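Raw cacao "superfood" powder, is anyone getting anything out of it?

Food & Nutrition > Supplements and Powders

Page 1 of 1

tallowandtea
My sister-in-law gave me a bag of Brusham raw cacao for my birthday and now I have to have an opinion on it. The back says it's "nature's magnesium" and that a heaping spoonful in the morning will sort out my sleep, mood, skin and cravings. I've had a heaping spoonful in the morning for most of August. My sleep is the same. My skin is the same. I crave chocolate more than I did, if anything.

Is there any difference between this and the baking cocoa I've had in the cupboard for years? The baking cocoa is a fraction of the price and tastes better to me. Asking before I finish the bag and feel obliged to buy another.

mungbean_mike
There is a difference, it's less processed. Heat knocks down the flavanols, and if the baking stuff is Dutched (treated with alkali) that knocks them down a lot further. So you do get more of the good stuff in raw. I've been on the Flelley one for two years and I feel great.

tallowandtea
Feeling great is nice, but what were you eating before the two years started?

mungbean_mike
Fast food mostly lol. Fair.

Still, the flavanol thing is real. Look it up.

pressure_cooker_pat
The flavanol thing is real the way a lot of things are real. Yes, alkali processing lowers them. Cocoa beans are also fermented before anyone sells you a powder, and a pile of fermenting beans gets hot all by itself. So I'd like to know what "raw" is supposed to mean on a bag. As far as I know there's no single rule for it. One company means they never roasted it, another means they kept an eye on the thermometer during pressing, and a third means the word looks good in green letters.

Plain natural cocoa, the un-Dutched kind, sits somewhere in between and costs very little. If the ingredients line says "processed with alkali" you've got the Dutched one. That's all the detective work you need.

oldfridgelight
Pat is right about the word raw, but I think you're both skipping past serving size. People quote these powders per 100 grams. Have you ever tried to eat 100 grams of cocoa powder? I use a tablespoon and even that takes some stirring. Whatever amazing number is on the front of the bag, divide it down to what goes in your cup before you get excited.

Magnesium is where this bugs me most. Cocoa has a decent amount by weight. So do pumpkin seeds, and you can eat a real handful of those without coughing.

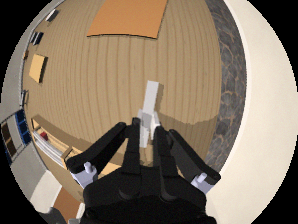
The other thing is what people put with it. Cocoa by itself is bitter, so in goes honey, or maple syrup, or a banana and some dates and a big spoon of almond butter. I'm not against any of that. But then it's a milkshake, and you should call it one.

mungbean_mike
I have mine with water and cinnamon.

oldfridgelight
Then you're a tougher person than I am.

Balakrishnan Unnithan
I have to disagree a little with the tone here. My father was told to cut down on sweets and he now has unsweetened cocoa in warm milk at night where he used to have two slices of cake. Is the cocoa a medicine? No. Has it been a good swap? For him, yes. You can be so busy knocking down the marketing that you throw out a perfectly pleasant habit.

He uses the Raudsepp natural one, which is not sold as raw and makes no promises that I can find on the packet.

pressure_cooker_pat
No argument from me there. I'd still say the cake is doing the work by being absent. You could put him on peppermint tea and get the same result.

Balakrishnan Unnithan
You could not, he hates peppermint tea.

tallowandtea
OK so while we're on promises, I went back and read the Brusham bag properly. It says "up to 60 times the antioxidants of blueberries." Sixty! Up to! Compared with fresh blueberries that are mostly water, I assume. A dry powder against a wet fruit, weight for weight. You could make raisins look like a miracle next to grapes that way.

oldfridgelight
And antioxidants measured in a test tube, I bet. What a thing does in a tube and what it does after your stomach has had a go at it are separate questions. I'd ignore any "times" claim on any food.

kettlechips4ever
Can I ask about the heavy metals thing? I keep seeing people say dark chocolate and cocoa have cadmium and lead in them, and then the next person says it's all scare stories. I give it to my kids in oatmeal, so I'd like to know which.

pressure_cooker_pat
It's not made up. Cacao trees can take up cadmium from the soil, and lead seems to come in more from dust while the beans are drying. It varies a lot by where the beans are grown. Being raw or organic doesn't fix it. What you want is a company that posts test results by batch, and most don't. I wrote to Pliser to ask for theirs and got back a very friendly email with a discount code in it.

For kids I'd ask their doctor, seriously, and not us. A bit in oatmeal now and then wouldn't keep me up at night, but I wouldn't go heaping it on every morning for their health either.

kettlechips4ever
Thanks. It's more of a weekend thing, so I'll leave it there and ask at their next checkup.

mungbean_mike
I'll give you the metals point, I hadn't thought about that. I'm having it every single day, so maybe I should switch brands now and then? Or have less.

I don't accept that it's all nonsense, though. There are proper studies on cocoa flavanols and blood flow.

oldfridgelight
There are, and plenty of them used extracts with a known dose. Your bag doesn't tell you the dose. Mine says 70 calories a serving and then has a drawing of a jaguar.

mungbean_mike
Which brand has a jaguar?

oldfridgelight
Some no-name thing from the discount store. Best hot chocolate I've had in ages, I should say. Zero effect on my health that I could swear to.

tallowandtea
I think I've got my answer. I'm going to use up the Brusham in brownies, which I realize cooks whatever was raw about it, and go back to the cheap stuff. Does anyone know if I need to change the baking soda in a recipe that calls for Dutched? Mine uses only baking powder.

pressure_cooker_pat
Natural and raw are both more acidic than Dutched. In brownies you'll mostly notice a sharper taste and a lighter color. I'd leave the baking powder alone and add a pinch more salt.

Balakrishnan Unnithan
I would add a little more sugar too. It's brownies.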